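## 4. The packing table

The observations in this section were made at Onby, a small packing workshop which receives the parts of interior door locks in bulk and sends them out as single boxed sets. The lock itself is sold under the name Nigatu. The handles and keys are packed in another place, so the work at Onby concerns only the latch, the strike plate, the white insert, the small bag with screws and the box. A previous section treated the flow of cartons between the workshop and the warehouse. We now come closer, to the table and to the order in which the hand finds things on it.

### 4.1 Layout of the heaps

No written plan of the table exists at Onby. When we asked for one, we received a copy of the delivery list, where the parts are named in the order in which they are paid for. The layout is made again by the packer at the start of each shift, and it is made by pouring. A bag or a carton is opened, tilted over the surface and emptied until the heap looks sufficient. For this reason the borders between the heaps are soft, and a few pieces of one kind are often found among pieces of another kind.

In spite of this, the general plan was stable during our visits. In Figure 1 the white inserts cover the left half of the table, and the bags with screws lie between them and the middle. The latches form one pile a little to the right of the middle, and the strike plates are in front of them, near the packer. The flat box blanks stand in a stack beside the latches. We call this the *left-to-right plan*, although the hands do not follow it from left to right, as will be shown in 4.2.

**Figure 1.** Packing table at Onby, with the box held open over the parts. From left: inserts, bags with screws, latches with strike plates in front of them, and boxes.
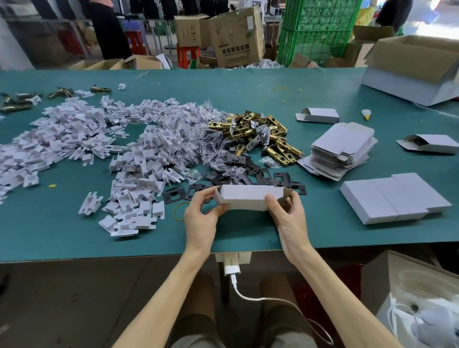
*Last changed: July. Section 4 only; the numbering of the tables in Section 5 was not touched.*

It can be noticed in Figure 1 that the strike plates have the nearest place, closer than the latches. We first understood this as a matter of chance. The packers, however, explained it by the shape of the part. A strike plate is flat, it lies tightly on the table, and to lift it one must get a nail or a fingertip under its border. This is easier when the arm is bent and the wrist is low. A latch has a round body and can be taken from above with a stretched arm, so it may stay further away. The same reasoning was given for the bags, which are soft and can be pinched at any point.

The inserts take more of the table than any other part, though they weigh very little. They do not lie well on each other, and their notched sides catch. If they are pushed together into a higher heap, two or more come up at the same time, and the second one must be shaken off. A wide and low heap costs space but saves this shaking. One packer spread the inserts with the flat side of the forearm before each new round of work, and she did this also when the heap was already low.

Some latches are kept apart from the main pile, toward the back of the table. We expected these to be rejected pieces, but the packers gave us different answers about them. For one they were doubtful pieces, to be tried with the finger later. For another they were only pieces that had rolled, and she pulled them back when the pile became small. We therefore do not use the back row as a measure of quality, in contrast to the earlier study made with the Andero hinges, where the rejected pieces had their own tray.

### 4.2 Order of filling

The box comes first. It is opened into its form and held in one hand while the other hand collects the parts. At Onby it is normally the left hand that holds. This has a consequence which we did not see until the second visit: the largest heap, that of the inserts, is on the side of the hand that is not free. The right hand must cross in front of the box to reach it, or the box must be moved to the right. Both solutions were observed, and the same person could use both within one hour.

The order of the other parts was not the same for all packers. We recorded two main orders:

1. Insert, latch, strike plate, bag. The insert is pressed to the bottom and the latch is laid on it.
2. Latch, strike plate, insert, bag. The metal goes in first and the insert closes over it.

The instruction from the client allows only the first order. The second one was used mostly near the end of a shift, and packers who used it told us that the box feels more steady in the hand when there is already weight in it. We think that this remark deserves attention. An empty box is light and its flaps open to the sides, and the fingers have to keep it in form. With one latch at the bottom it stays where it is put.

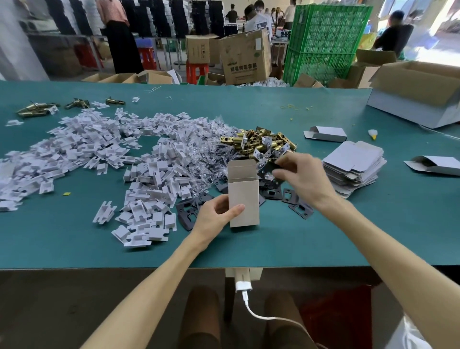
The latch is also the part where the most time is lost. The pieces in the pile hold each other, the faceplate of one being caught behind the body of the next, and pulling strongly on one will move several. Experienced packers do not pull. They touch the pile, choose a piece which lies on the top or at the side and take it by the faceplate with the tips of the fingers. New packers take it by the body, and then they must turn it in the hand before it can go into the box. The turn is short, but it has to be made for every set.

We also looked at the color of the faceplates. Onby packs more than one finish, and the finish is printed on the delivery list but not on the box blank. When latches of two finishes come onto the table together, the packer has to make a choice at each reach, and the speed falls. The supervisor's rule is that one finish must be completely packed before the next is poured. The rule is known by all, and it is broken when a carton has only a few pieces remaining.

### 4.3 Counts and mistakes

Over the observed shifts, 2627 boxes were closed. Of these, 71 were opened again before they left the workshop, in most cases on account of the weight, which is checked by hand and not on a scale. In 13 of the opened boxes the bag with screws was missing. The other cases were a doubled insert, a missing strike plate or a latch of the wrong finish. We had no possibility to follow the boxes after delivery, and mistakes found by the client are not included.

A doubled insert is the most common mistake, and it is also the least serious, but it has a cost which arrives later. The number of inserts is equal to the number of latches when the parts are delivered. Each doubled insert means that at the end of the lot one set will have none, and the packer must then search through the closed boxes or ask for a new bag. Some 40 minutes of one afternoon went to this kind of search.

The missing bag has a different origin. The bags are transparent and they lie between a white heap and a brass-colored one. When their number becomes small, the last ones move under the inserts and are not easy to see. Urszula Jabłońska, who made the observations of the late shifts, proposed to keep the bags in a low colored dish. The dish was tried at one table. The packers accepted it for the bags, and after two days the rubber bands were also kept in it, so that the bags had to be picked out from among them. The trial was then stopped, and we cannot report a result.

### 4.4 Small things on the table

Besides the parts of the lock, the table carries things which belong to the work but not to the product. Rubber bands are used at Onby to hold flat blanks together in a bundle. Glue is kept for a box whose seam has opened. These things have no fixed place, and the packers at the Skulodus workshop, where the same lock was packed earlier, kept them on a shelf above the table. At Onby there is no such shelf. A bottle or a bundle that stands at the back takes a place where finished boxes could be put, and the finished boxes are then placed nearer to the packer, at the right side, until the row is full and must be moved into the carton.

The moving of the full row was not included in the times given in Section 5. It is done with both hands, and between two rows the packer usually also makes the heaps again.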